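Zunatwood Tabletop Care and Setting Guide
Section 9: Placing, Cleaning and Storing Flatware with Coated Handles

Document 3608, revised April 14, 2026

9.1 Scope

This section applies to all forks, knives and spoons in the Ladano flatware line when used on an unfinished, oiled or lacquered Zunatwood tabletop. It covers first use, daily place setting, washing, and long-term storage. For serving pieces and carving sets, refer to Section 11. For the care of the tabletop itself, refer to Section 4.

Ladano handles carry a colored coating over the metal core. The coating is durable in normal household and dining-room use but must be kept away from open flame, abrasive pads and chlorine-based cleaners.

9.2 Before First Use

1. Remove each piece from its paper sleeve. Do not use a blade to open the sleeve.
2. Compare the contents of the box with the packing slip. Report missing pieces to the dealer before washing any part of the set.
3. Wash all pieces by hand in warm water with a mild dish soap.
4. Rinse thoroughly and dry with a soft cotton cloth, working from the handle toward the head.
5. Examine the point where the coating meets the metal neck. The edge should be smooth to the touch. Set aside any piece on which the edge can be lifted with a fingernail.

Note: Slight differences in handle color between pieces of the same set are a normal result of the coating process and are not covered by the warranty.

9.3 Laying Pieces on a Wood Surface

The tabletop must be clean and fully dry before flatware is laid directly on it. Tabletops that have been oiled within the past two days should be covered with a cloth or placemats.

1. Wipe the surface with a dry cloth in the direction of the grain.
2. Hold each piece by the handle. Avoid touching the tines, bowl or blade.
3. Lower the handle end to the surface first, then the head. Do not drop or slide the piece into position.
4. Leave space between neighboring pieces so that metal heads do not rest against coated handles.
5. When the pieces have been set out, straighten them to match the edge of the table or placemat.

Forks are laid with the tines facing up unless the household or establishment follows another custom. When pieces are put down temporarily, such as during sorting or inspection, they may lie at any angle, provided they do not overlap. 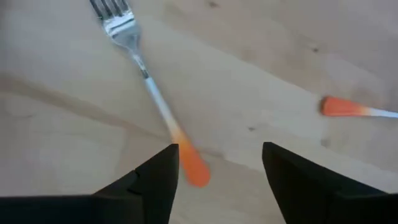
Figure 9-1. Four-tine fork with coated handle, white shading to orange, on a light wood surface. Handle of a second utensil at right.

The handle widens from the neck to a rounded end. Pieces should be lifted by this wider part, and care should be taken not to press the tines into the wood while doing so. Tines can leave small dents in softwood tops, and these cannot be removed by oiling.

CAUTION: Do not place flatware that has been in contact with a hot pan, burner or oven rack directly on the tabletop. Heat may mark the finish and may soften the handle coating.

CAUTION: Do not leave wet flatware on an oiled or unfinished surface. Water held under the metal may produce dark stains in the wood.

9.4 Washing After Use

Hand washing is recommended for all coated pieces. Where a dishwasher is used, observe the following:

1. Scrape food from the pieces. Rinse at once if they have been in contact with vinegar, mustard, lemon juice or salt.
2. Load the pieces loosely in the flatware basket with the heads of forks and spoons up. Load knives with the blades down.
3. Select a gentle program. Do not use the heated drying stage.
4. Open the door when the program ends and let the steam escape.
5. Dry each piece by hand, including the neck, where water tends to collect.

Do not soak coated pieces overnight. Do not wash them in the same basket as silver-plated flatware.

Water spots on the metal may be removed with a cloth dampened in white vinegar. Keep the vinegar off the coated area, rinse the piece in clear water, and dry it immediately. Metal polish may be used on the head only.

9.5 Storage

1. Confirm that all pieces are dry.
2. Sort by type. Place forks, knives and spoons in separate compartments of the drawer insert.
3. Lay all handles in the same direction.
4. Do not fill a compartment above its rim.

The Rautiainen drawer insert, part number 228, is sized for a standard Ladano set. The wide insert, part number 400, also holds serving pieces. Both are supplied with a removable felt liner, which should be shaken out regularly and replaced when worn.

For storage longer than one season, wrap each piece in tissue or return it to its sleeve. Rubber bands must not be used to bundle pieces, as rubber can discolor both the metal and the coating.

9.6 Chipped or Worn Coating

Withdraw a piece from use if the coating is chipped, cracked or peeling. Do not attempt to sand or repaint the handle. Replacement pieces may be ordered singly through any Tokham dealer. Include the set name and handle color with the order, together with the piece type as shown on the packing slip.

Continue to Section 10, Table Linens and Placemats.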